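3.2 The open afternoon at Cilness

We had planned to write this section as a straight protocol, but the visit didn't go like a protocol, so I'm going to tell it more or less the way it went. Bisolbridge runs the house at Cilness as a place to collect handling data, and every May they let people in to look around and have a go. Fermín Olivares and I went up with the intention of watching. We ended up working most of it, which is how we got the material for this section in the first place.

The visitors came in small groups, starting at 2 p.m., and each group got the same short talk from Olga Godoy. She kept it simple: squeeze the handle, the fingers close, let go, they open. Then she handed the gripper over and stepped back (further back than I would have!). I liked that a lot. In our own lab we tend to hover, and I'm now fairly sure that hovering changes what people do with their wrists.

The tasks were household ones, and we let people pick. I had expected everybody to go for the kitchen things, cups and so on. Instead the bin jobs were the big hit, maybe because they look easy from across the room. They are not easy. The rim gets in the way, the contents shift when you touch them, and anything soft folds up just as you think you have it. One visitor from Batista, a retired machinist, told me he'd have designed the fingers narrower, and then spent a good while showing me on the back of his program exactly how much narrower.
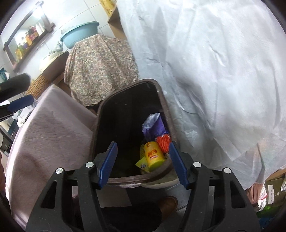
What struck me, going over the notes with Fermín afterward, was how differently people came at the same job. Some went straight down from the top and grabbed. Others wanted to get a finger on each side of something solid first, and only then decide what to do. We call these "drop" and "brace" approaches in the rest of the paper. I know the names aren't pretty, but Olga used them on the day and they stuck. The machinist was a bracer, if you were wondering. So am I.

We had 9 stations' worth of tasks written up beforehand and used 4 of them, mostly the ones with the shortest instructions (a lesson there for anyone planning something similar). Across those, 70 visitors gave us usable recordings, and after trimming we kept 4,000 short clips. Trimming meant throwing out the parts where people were talking to us with the gripper waving around in one hand, and there was plenty of that. I'd guess Fermín has heard my explanation of finger pads more times than he ever wanted to.

One thing we did not control was clutter. The rooms at Cilness are full of stuff, and we made a decision early on to leave them that way. Our earlier set, recorded at Firnau on bare tables, gave us lovely clean clips and a policy that fell apart the minute somebody left a bag on the floor. I'll come back to that comparison in Section 5. For now, the caption for the figure series is below, and the labeling scheme follows in 3.3.

Figure 3. Bin handling with the hand-held gripper, Cilness open afternoon.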